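Leave the Gearbox Until Last

By Gitau Mussa
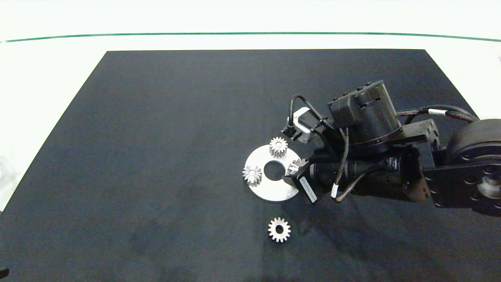
Gear work on the felt mat. Three on the carrier disc, the fourth still to come.

There is a habit in home robot building that I would like to argue against. People finish the arm, get it moving, and then go looking for the most impressive thing it can do on video. It pours a drink. It waves. It stacks two foam blocks and knocks them over, and everyone in the comments is kind about it. Then the arm goes on a shelf in the garage and the builder starts on the next one.

I think a home-built arm should be given a dull, fiddly job and kept on it for months. The job I chose was small metal spur gears and a flat round carrier with a hole in the middle. The gears go on the disc around the hole, in the places planets would take around a sun gear. That is the whole job. It makes poor viewing and I have learned more from it than from the rest of the project combined.

The arm is called Semora, after nothing in particular. It lives in the shared workshop at Stesumum, where I have rented a bench for a few years, between a bloke who restores outboard motors and a couple who make stringed instruments. The build has cost me $2,525 so far, counting the parts I ordered wrong and could not send back. I don't count the bench rent, as I would be paying that anyway.

People at the workshop ask why I picked gears. Partly it was what I had. There was a bin of them left over from a winch project. But mostly it was that a gear is an honest test piece. Foam blocks forgive nearly everything. You can grip a foam block off-centre, too hard and a few degrees out of square, and it will still come up off the table and go where you wanted. A small spur gear lying flat gives you very little height to get hold of. The teeth mean the grip changes with how the gear happens to be turned. If the fingers come in a bit high they close on air, and if they come in a bit low they push into the mat.

The mat matters more than I expected. I ran the first sessions straight on the white tabletop and the gears skated away whenever a finger touched them. Felt fixed that in an afternoon. It also gave the fingertips something soft to land on when I got the height wrong, which was often. A piece of dark felt is the cheapest part of the setup and I would put it in before any upgrade to the arm itself.

Shine is the other problem. Bright metal throws back the overhead lights, and from some angles the disc is one white patch as far as the software is concerned. I spent most of February on this. I tried different lights, I tried moving the bench, and I tried dulling one disc with fine abrasive paper, which worked and felt like cheating. In the end I went back to the bright disc and recorded more runs under worse lighting. I have 341 good runs now. I have not kept the bad ones, and I regret that. A record of how the thing fails would be more use to me at present than another folder of it going well.

My main complaint about the hobby is about where the effort goes. The Rotich forum, which I read most evenings, has 21 threads on gripper fingers at the top of its build section and almost nothing on cable routing. Yet cables have stopped my arm more often than anything else. They run the full length of it, they have to bend at every joint, and each time I add something at the wrist there is one more. A cable that is fine for a wave or a pour can tug after an hour of small reaches to the same patch of table. You only find that out by doing the same small reach for an hour.

The same goes for connectors. I have had a connector work its way loose by a hair, so that the wrist twitched only when the arm was fully extended to the left. I spent nine evenings on that fault, and for eight of them I was sure it was in my code. A friend with a fancier arm, a Garnico kit bought complete, has never had the problem, and I don't hold it against him. He also doesn't know where his cables go.

There is a fair case against all this. A mate at the workshop put it to me over lunch: a person can set four gears in place in a few seconds, so what is the arm for? I don't have a grand answer. I am not going to run a gearbox factory from a rented bench. If you want gearboxes put together, do it by hand – you will be finished before my arm has homed its joints. And some people build for the fun of showing others, which is a good enough reason to build anything. My daughter liked the waving a great deal more than she likes the gears.

What I would say is that the waving didn't tell me anything. The arm waved well from the second week. It had slop in two joints, a gripper mounted slightly crooked and a wrist that sagged under its own weight, and it waved beautifully. The gears found all three faults in the first session. If I had stopped at the waving I would have started a second arm with the same three faults built into it.

It has also changed how I buy things. Before the gears I would have spent money on stronger motors. The gears weigh next to nothing, and what I needed was less play and a stiffer mount, and both of those came mostly from better bolts and taking more care. One bracket I remade three times. The last one isn't pretty but it is square.

So if you have an arm on a shelf, my suggestion is to get it down and give it something small, metal and awkward. It doesn't have to be gears. Washers would do, or cupboard hinges, or the inside of an old tap. Pick a part you can afford to lose a few of, put felt under it, and save every run including the bad ones. Check the cables before you start and again when you finish.

I still haven't attempted the proper job, which is the full gearbox with the sun gear and ring in and everything meshing. The fourth gear is a large enough argument for now. The title of this piece is advice I have so far managed to follow, and I expect to be following it for a good while yet.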